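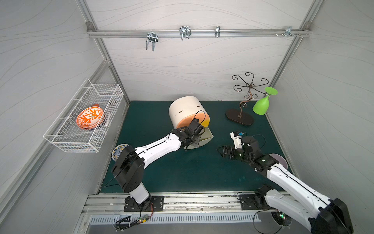

Replacing the brushes in a 28 V gearmotor

Applies to the Trastell 521 and to the Lowther motors built on the same 43 mm frame. The later Lowther type with the moulded end cap has fixed brushes and cannot be serviced this way.

Symptoms of worn brushes are uneven running at low speed, a motor that starts only when the shaft is turned by hand, and heavy sparking under light load. The same symptoms can come from a bad connector or a damaged lead, so check those first. Measure at the motor terminals with the supply on. If the voltage is steady and the motor still hesitates, carry on.

What you need

Small flat screwdriver, plastic handled
Hex key to suit the end cap screws
Multimeter
Vernier calliper
Lint-free cloth and isopropyl alcohol
Fine abrasive strip (not emery)
Pair of matching brushes with springs

Brushes are sold in pairs and are changed in pairs. Avitz supplies a set that fits both makes. The part is listed under the motor number and the springs are included. Check the lead length before fitting, as the Lowther holder sits slightly further from the terminal.

Removing the old brushes

1. Disconnect the supply. Note which lead goes to which terminal, or mark one with tape. Swapping them will reverse the motor.

2. Take the motor off its mounting and clean the outside. Dirt around the brush caps will fall into the housing once they are opened.

3. Unscrew one brush cap slowly, with a finger over it. The spring is under compression. Draw the brush out by its lead and note which way round the curved face sits.

4. Repeat on the other side. Keep the two brushes separate and labelled until you have measured them.

5. Measure the carbon from the curved face to the spring seat. Compare the figure with the wear limit on the data sheet. A large difference between the two brushes points to a sticking holder or a weak spring.
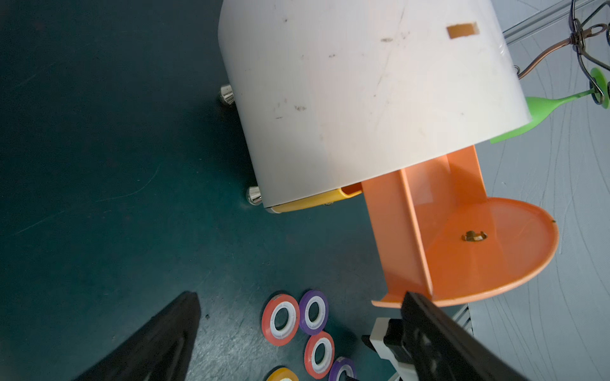
Checking the commutator

Look through the brush opening with a torch and turn the shaft by hand. An even brown film is normal and should be left alone. Black bars at regular intervals suggest an open winding, and new brushes will not cure that.

Measure resistance between the brush positions while turning the shaft slowly. The reading should repeat as each pair of bars passes. Then measure from the commutator to the motor case. Anything other than an open circuit means the insulation has failed and the motor should go for rewinding – the workshop at Wolville takes both makes, bare motor only, gearbox removed. 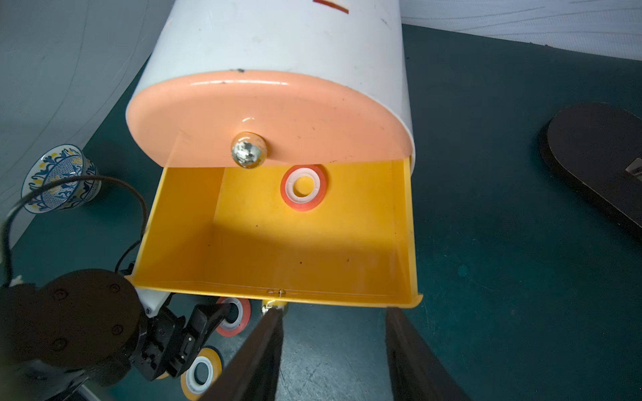 Yellow drawer open beneath the peach-coloured lid.

Light scoring can be dressed with the abrasive strip, cut to the width of the brush and held against the bars while the shaft is turned. Wipe out all the dust afterwards with the cloth and alcohol. Do not use compressed air; it drives carbon into the windings and the bearing.

Fitting and running in

1. Slide each new brush into its holder without the spring. It should drop under its own weight. If it drags, clean the holder.

2. Fit the springs and caps. Tighten the caps by hand, then a small further turn with the screwdriver. The caps are brittle and the threads strip easily. 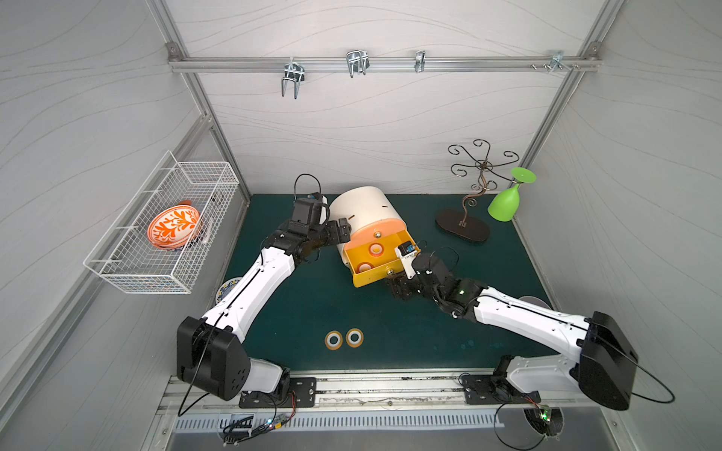 3. Reconnect the supply and run the motor unloaded at half voltage for 200 minutes. Some sparking at the start is expected and should fade.

4. Stop, let the motor cool and take out one brush. The polished area should cover most of the curved face. If it covers only one edge, refit the brush and repeat step 3.

5. Refit the motor and check the direction of rotation before connecting the load.

Write the date and the new brush length on the service label. Brushes that wear quickly the second time usually mean a rough commutator or a load above the motor's rating.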